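Subject: Re: [small-parts-storage] Clear boxes with lids, which size and how to use them

On the list last month somebody wrote:

> I have a lot of small plastic pieces in bags and I am tired of bags.
> I'm looking at clear boxes with a lift-off lid. Do you tip the
> pieces straight in, or sort them first? Do the lids stay on? And
> does it matter if the plastic is frosted? I have 18 bags to get
> through and would like to buy once.

I meant to answer in June and didn't get to it. We went through the same thing at Ralholm when we gave up the bags, so I can tell you what we settled on.

Sort first. We use a shallow blue tray with a raised rim. The pieces go in the tray, get looked at, and then go in the box. If you pour from the bag straight into the box you will end up picking the wrong ones out of the bottom later, and reaching into a deep box gets old fast. The tray sits on the table right in front of the box. Ours is on brown paper with the table marked off in squares with blue tape, so the tray and the box go back to the same squares each time. The tape was the cheapest part of the whole setup and I would do it again.
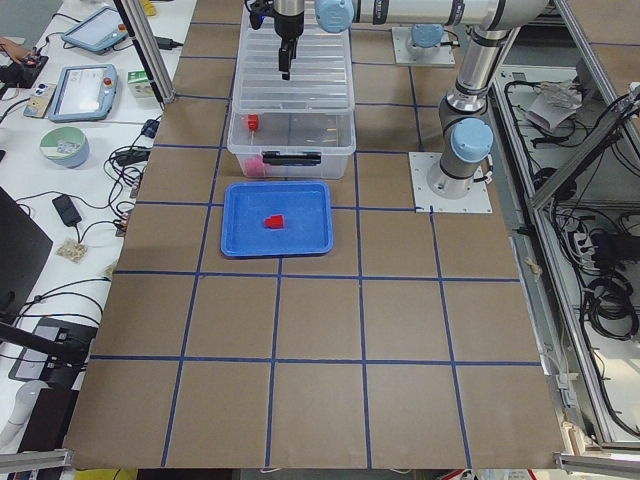
Flultby wrote back to me off list that they skip the tray and use the box lid turned upside down. Their point was that it's one less thing to store. I tried it for an afternoon. It works if the lid is smooth inside. With a ribbed lid the small pieces settle in the grooves and you have to pick them out with a fingernail, so I went back to the tray.

On lids. We have tried two kinds, the clip-on kind from Kunholm and a plain lift-off. The clips held well but a couple of them cracked over the winter, and after that the lid was worse than a plain one. With the lift-off kind you don't need to take the lid all the way off to put a few pieces in. Slide it over to the left, leave the right end of the box open, drop them in, slide it back. If the lid is wide, leave space beside the box for it to hang over.
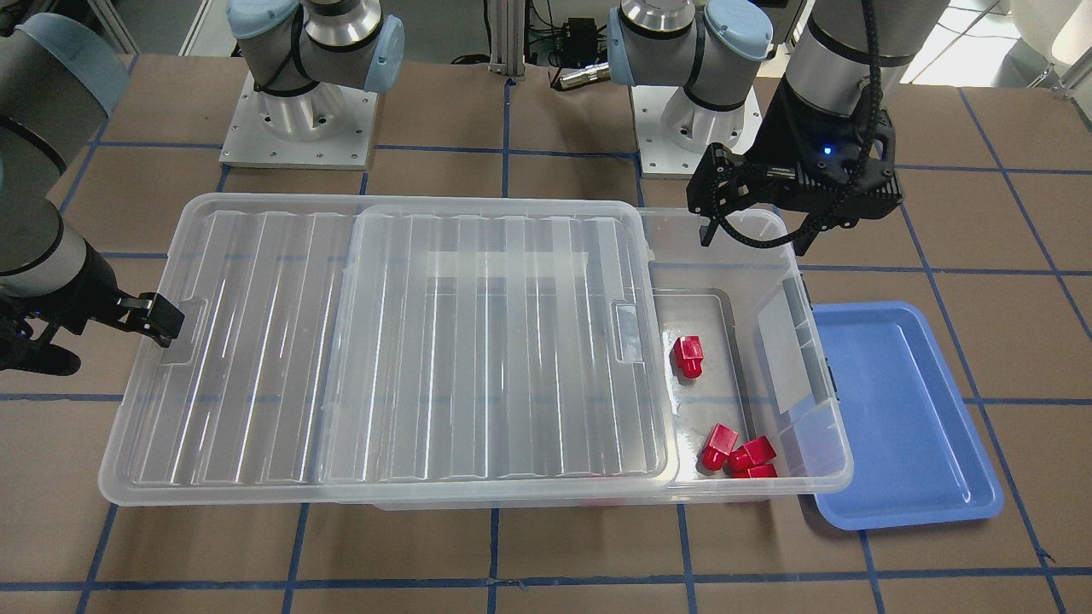 It also means you don't have to find a place to lay the lid down, and on a crowded table that saves some shuffling. The one thing to watch is pushing it so far over that it tips. Keep more than half of it over the box and it will stay put.

Frosted or clear: it matters less than I expected. Red and other strong colors show through a lightly frosted wall well enough to tell what you have. White and natural pieces don't, so label those. I put the label on the short end because the boxes go on the shelf end out.

Size. Measure the shelf before you order. Ours is 600 mm deep and the Christodoulou boxes we had picked out first were listed at 700, which would have stuck out into the aisle. The ones we bought are 499 mm on the long side and go in with room behind for a hand.

When you close up, press down at both ends, near the handle recesses, and then once in the middle. If one end is still riding high there is usually a piece caught on the rim.
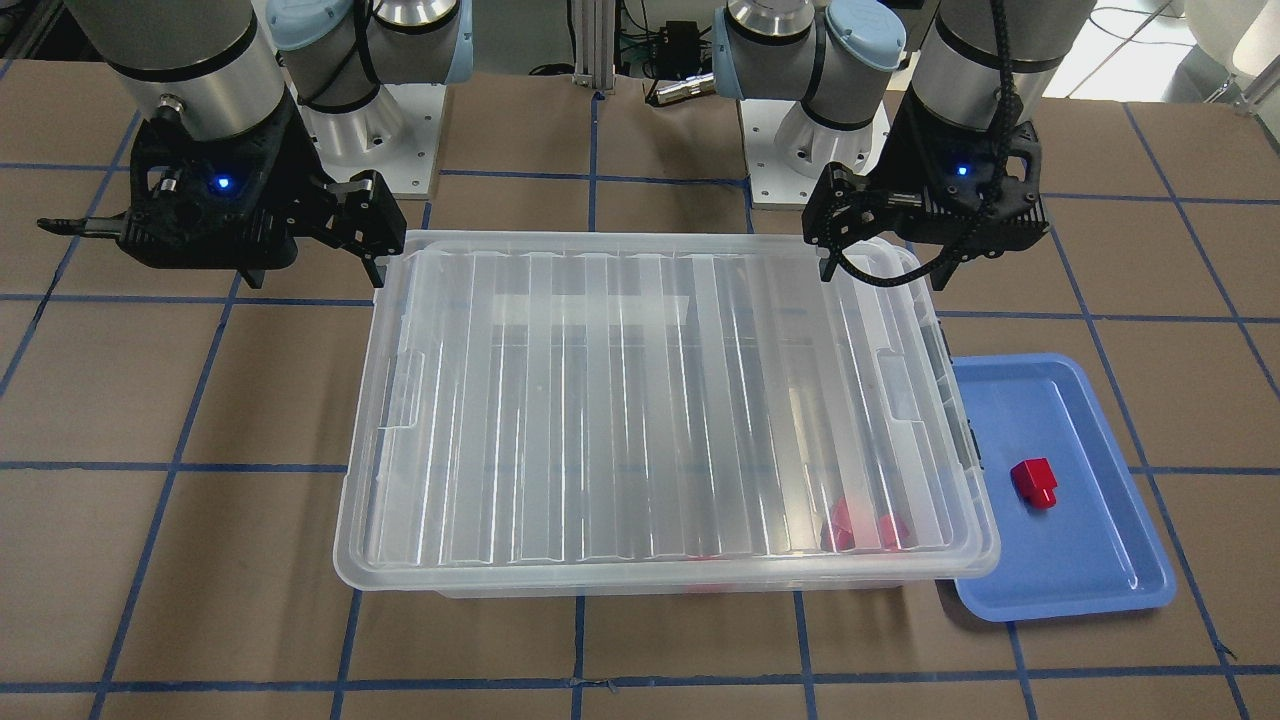 Storage box with the lid closed.

For 18 bags I would start with two boxes and one tray and see how far that gets you. If anyone has found a lift-off lid without ribs in the larger size, please post the part number. I have looked and can't find one.

--
Ralholm parts room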